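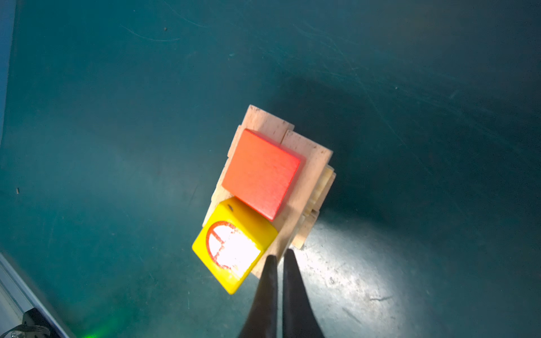
Accueil Fichiers Versions Discussions Licence

# Judora : empiler, ranger, recommencer

Un robot sait-il ranger une chambre d'enfant ? Pas encore, mais on s'amuse beaucoup à chercher ! Judora réunit 1510 essais d'empilage et de rangement de blocs en bois, bruts ou peints.

## Contenu

- 3000 images prises depuis le poignet
- 500 essais annotés à la main (prise, pose, chute)
- scripts de lecture dans `outils/`

## Limites

Les reflets sur la peinture brillante gênent encore nos modèles, les ombres aussi. Le linge et la vaisselle attendront la prochaine version.

Contact : Mireille Tanguy, Perihan Bozkurt
Mise à jour : 7 août 2026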